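Minutes, March meeting, Bramton resale shop
Started 4:10 pm

Present: Leszek Kaczmarczyk (chair), Yaqin Shen, Adhiambo Mushi, Esperanza Gallardo (notes, sorry for typing)
Apologies: Tin-yau Kong

1. Last minutes
Agreed. One fix, the Uker shelving bill was $269, had it down as 296.

2. Sales
February takings $953. Jewelry and small boxes did better than clothes again. Leszek wants books moved nearer the door. Left for April.

3. Jewelry boxes
Long one. 16 boxes waiting to be priced, most came with the Đoàn house clearance. Yaqin wants each one opened up on the white table and checked before it gets a sticker. Loops, clasp, ring rolls, every compartment. Adhiambo asked do we really need to do the lid pockets too. Yes, pockets too.

Reddish-brown box with the cream lining, lid up, silver piece still in the left side of the tray:

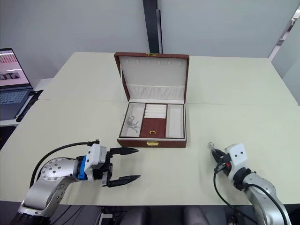
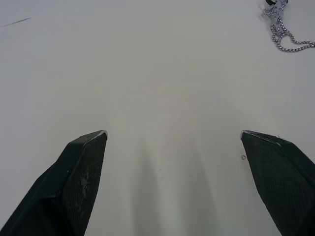

Agreed anything found inside goes in a envelope with the box number on it and gets offered back to the family first. Yaqin to phone them. If they don't want it, price seperately, do not sell with the box.

Price on the reddish-brown one: Leszek said $12, Adhiambo said $20 easy, the ring rolls are what people look for. Settled on $18. Reduce after 3 weeks if still here.

Small lidded compartments to be opened by the pull ring, gently pls, one got yanked off a different box last month and we had to knock it down to $4.

Cleaning: dry cloth only on the outsides. No polish till Tin-yau has tried it on the scratched green one. Linings, soft brush. Adhiambo has a spare brush at home, will bring.

4. Window
Spring window to go in before the end of the month. Boxes open at the front, scarves behind. Esperanza to do price cards, bigger writing this time. Lamp from Cellel still not delivered, Leszek chasing.

5. Any other business
Back door sticks. Leszek will plane it.
Key to the till drawer, Tin-yau has both copies, needs to give one back.
Tea money is short.

Actions
Yaqin: phone family, number the envelopes
Adhiambo: brush
Esperanza: price cards
Leszek: lamp, door
Tin-yau: polish test, key

Closed 5:25 pm. Next one in April, same time.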